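Setting up the Vetberg counter arm for a first pick

Written by Lucimara Figueiredo
Updated Oct 21, 2024

You need the Vetberg kit, the clamp it ships with, and a free stretch of kitchen counter. The base kit costs 700 dollars. The wrist camera costs another 100 and the steps below use it, so get both. The software is Rocha, on the June release or later.

1. Clear a work area near the middle of the counter. Toasters and jars can stay at the back. Enter them in Rocha as keep-out boxes, and make each box a little bigger than the real thing.

2. Plug in the arm and the camera, then open Rocha. Wait for both to show as ready. The camera takes longer.

3. Run Home. Keep your hands off the counter until the arm stops.

4. Put down a cutting board and whatever you want to practice with. Soft toy fruit on a plate is good for the first week. Turn the board a few degrees if you like; Rocha doesn't need it square to the counter.
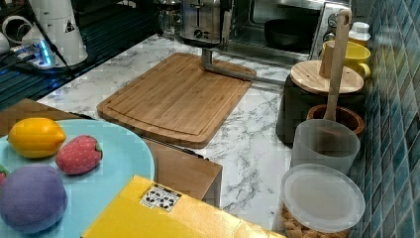 Counter view first, wrist camera second.

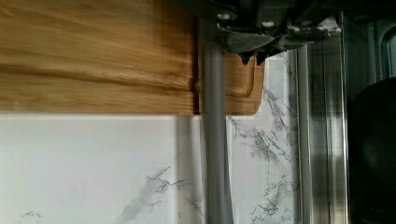
5. Open the wrist view and jog down toward the target in small steps. Set the speed to Slow. If the view blurs, stop and wait a second before you save a point.

6. Save three points: above the object, at the object, and above the drop spot. Name them now. A list of unnamed points is no fun later.

7. Close the fingers at the lowest force and raise it one step at a time. Fabric needs very little.

8. Play the points back at Slow twice before going any faster.

If the arm stops and Rocha shows code 305, the path crosses a keep-out box. Move the middle point higher and run it again.

I have used the kit at the Jeltholm kitchen since June. The clamp is solid and the wrist view is clear enough for flat items. The manual is thin on finger force, and the cable clips are too small for the cables.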